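Zu Gast in der Schule am Bretberg: Wie viel Glaube passt in den Schultag?

Tag der offenen Tür im April, Beginn 9 Uhr in der Aula 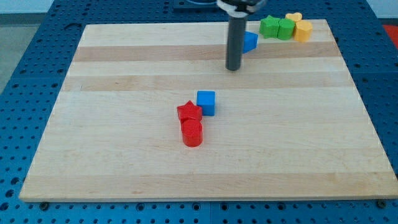

Ein Gebetsraum sei für sie keine Frage des Platzes, sagte Nidia Espinoza gleich in der ersten Gesprächsrunde, sondern eine der Hausordnung. Wer in der Pause beten wolle, brauche eine schriftliche Regel, auf die er sich berufen könne, und die Lehrkräfte bräuchten sie ebenso. Bisher entscheide am Bretberg jeder für sich, und das führe zu Streit.

Damit war das Thema des Vormittags gesetzt. Die Schule liegt am Rand von Flidden und hatte Eltern, Nachbarn und die Gemeinden der Umgebung eingeladen. 97 Besucher trugen sich in die Liste am Eingang ein. Nach der Begrüßung konnte man zwischen Führungen, offenem Unterricht und zwei Gesprächsrunden wählen. Ich habe beide Runden besucht und dazwischen eine Stunde Religion in der achten Klasse.

Der Unterricht wird seit dem letzten Schuljahr für alle Bekenntnisse gemeinsam erteilt. 14 Schülerinnen und Schüler saßen im Raum, es ging um die Speisegebote im Judentum und im Islam. Die Klasse arbeitete mit kurzen Textauszügen und sollte am Ende einen Speiseplan für eine gemeinsame Klassenfahrt aufstellen. Das dauerte länger als geplant, am Freitagsfisch blieb man hängen. Besucher durften Fragen stellen. Ein Vater wollte wissen, ob abgemeldete Kinder ein Ersatzfach haben. Ja, Philosophie, allerdings nur in der Randstunde am Nachmittag.

In der zweiten Runde ging es um die Lehrkräfte. Brayan Puma, der die Diskussion leitete, las aus dem Entwurf der neuen Hausordnung vor. Danach sollen kleine religiöse Zeichen an Kette oder Kleidung erlaubt bleiben. Werbung für die eigene Gemeinde soll im Unterricht untersagt sein. Strittig ist der Absatz über persönliche Auskünfte: Darf eine Lehrerin auf Nachfrage sagen, was sie selbst glaubt? Der Entwurf lässt es zu, wenn die Frage aus der Klasse kommt. Mehreren Eltern ging das zu weit, anderen war schon die Einschränkung zu viel.

Auch über Geld wurde gesprochen. Für die Einrichtung eines Raums der Stille sind 3.000 Euro vorgesehen, vor allem für Teppich, Vorhänge und eine Schalldämmung zum Flur hin. Infrage kommt der frühere Kartenraum im ersten Stock. Bei der Führung war er abgeschlossen. Der Verein Rilla, der an anderen Schulen solche Räume betreut, hatte in der Pausenhalle einen Stand und verteilte ein Merkblatt zur Nutzung. Darin wird empfohlen, feste Zeiten auszuhängen und auf Symbole einzelner Religionen zu verzichten.

Über den Entwurf stimmt die Schulkonferenz noch vor den Sommerferien ab. Bis dahin können Eltern schriftlich Stellung nehmen, das Formular liegt im Sekretariat aus. Der Rundgang endete gegen Mittag in der Mensa, dort gab es Linsensuppe.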